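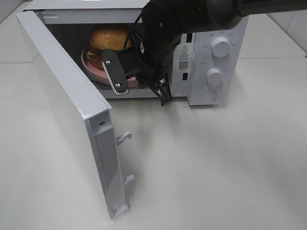
Wullamer two-finger arm at the microwave station, open day bench.

Wullamer Arm - bench model for kitchen tasks

Stock code 2593. Ships from Drumiscombe. Lead time 10 working days, longer if you want the cable kit fitted.

Updated Friday, February 1, 2019, after the open day. Quick notes, proper write-up to follow when we get a minute.

What you get
Black arm, two-finger gripper, gripper tool bag, power lead, mains adaptor for UK sockets. Ridged grip pad at the tip of the flat finger, and the finger is held on with screws, so taking it off is a screwdriver job. Spare pads sold in packs of 3.

What it was doing at the open day
Reaching into an ordinary countertop microwave, door open, toy burger on a pink plate. Small opening, raised rim on the plate, not much room for the wrist. Most of the questions were about that wrist. Yes the cable runs on the outside. Yes you can have it in a sleeve, ask for the Ngô sleeve when ordering, it's extra.

Visitors could have a go at the jog controls in the afternoon. Queue got long, sorry to those who had to catch the coach. Same session again in March, booking opens on the events page.
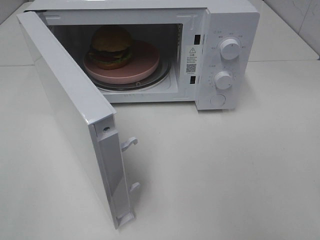
Demonstrations and Visits Team, Drumiscombe

About the microwave station, as we've had emails. It is a plain dial model, two knobs and a round push button at the bottom of the panel, glass turntable inside. Labels are in Chinese. Not for sale with the arm, please don't add a note to your order asking for one! Any countertop oven with a side-opening door will do for practise. Plate and play burger likewise, use what you have.

Setting up your own
- Fix the base first, then place the oven. Much easier than the other way round.
- Open the door fully before you teach any points.
- Teach the way out as well as the way in.
- Slow speed for the first runs. Slower than you think.
- Keep the oven unplugged.

Price
Arm and gripper, see the price list. Practice pack (mat, base clamp, printed guide) 356 euros plus delivery. The Beltitz base plate fits both the old and new clamp, the older Drumiscombe plate only fits the old one - check wich you have before ordering.

Returns
Unused, in the box, with the foam. Pads can't be returned once fitted.

Group visits
Schools and colleges welcome, weekday mornings only. Use the visits form, say how many are coming and wether you need step-free parking. Bags go in the lockers by the door.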